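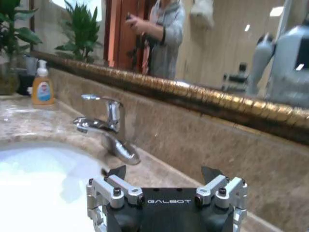 A bathroom sink and chrome faucet.

Print this page | E-mail this page

Stelitz house – how it's going

Hi Bethel,

You asked for something short before the next payment goes out, so I'll try! We've spent $2,915 of the $4,000 so far. Most of it went to the plumber and the new shutoff valves, and the rest was paint and a water heater part that took forever to show up (Sisay had it on back order from February on, and I called them more than I'd like to admit).

The upstairs bathroom is signed off. The downstairs one still needs a fan, and I want the electrician to look at the old wiring before anybody cuts into that ceiling. He's quoted me up to 2 visits, so I've set money aside for both.

The guests' side is going better than I hoped. Two families have moved in, and a third is coming over from the Breketti Street place once their school paperwork clears. We had 40 calls asking for a room, which is a lot for a house this size, and I hate saying no on the phone. I've started keeping a waiting list with a call-back date next to each name – it helps a little.

One thing I got wrong: I budgeted nothing for bedding. The Vusier church gave us sheets and towels, but we're short on pillows and I'd like to move a bit over from the paint line if that's okay with you. There's plenty of paint left.

Still to do is the fan, the back step (it wobbles) and a lock for the medicine cabinet. I'll send the receipts with the next report, and the electrician's bill too if he's been by then. Call me if you need them sooner.

Thanks so much,
Meron Kassa

Last updated: June 16, 2021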